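In Defence of the Robot That Isn't There

There is a certain kind of parent, and I have been one, who turns up to the school robotics showcase expecting to see a robot. Fair enough. It's on the poster. What you get at Ratari Secondary this year is a row of teenagers frowning at monitors, and on the monitors a grey claw in a wooden sort of world that somebody's graphics card has been asked to imagine.

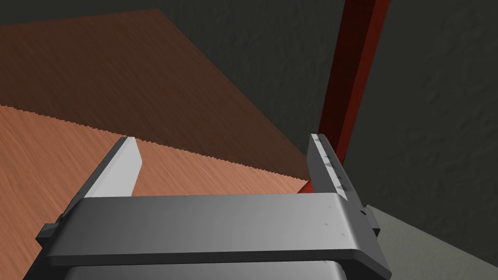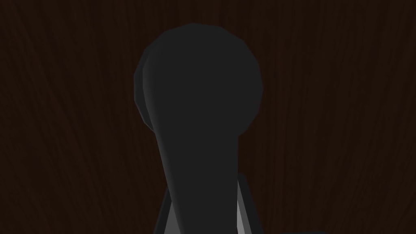 Two views from the simulator, both with plenty of wood grain.

I help out with the club on Sundays, which mostly means I unlock the room and say "have you saved it?" The old program was hardware. Teams of four shared a kit, and the kit spent most of the term in pieces while one confident kid held the screwdriver and three others held opinions. Last October Miklós Csonka, who teaches physics and has never knowingly raised his voice, proposed moving the first half of the season into simulation. A new set of kits had been quoted at $4000. The simulator cost us an afternoon of swearing at the installer.

The complaints arrived quickly. It's just a video game. They're on screens enough already. How will they learn to use a wrench?

I have some sympathy with the wrench people. You can't strip a thread in simulation, and stripping a thread is an education. A simulated table never wobbles unless you tell it to, and 14 students will happily forget to tell it to. When our team, Virág, goes up against Gorkari in the regional round, there will be a real arm and real friction, and I expect a real lesson in humility for everyone in the building.

But I've watched a shy Grade 9 student turn a gripper 90 degrees the wrong way, over and over, with no one hovering to take it off her. She broke nothing. She reset it and had another go — and then another, well past the time I'd planned to be home for supper. In the old program she would have been in charge of the zip ties.

There's also the matter of how it looks. Flat grey, hard edges, shadows on a budget. Parents find this disappointing, having seen films. I've come to like it. When the fingers are that plain, the kids argue about angles and distances, and they argue loudly, and now and then one of them draws a triangle without being asked. Csonka pretends not to notice.

My only real quarrel is with the poster. Jerkach, the print shop up the road, has used the same chrome humanoid on it for years, with the glowing blue eyes, and it gives visitors the wrong idea. I'd put the grey claw on it and let people come in anyway. The coffee is two dollars and the students will explain their code to you for as long as you can stand.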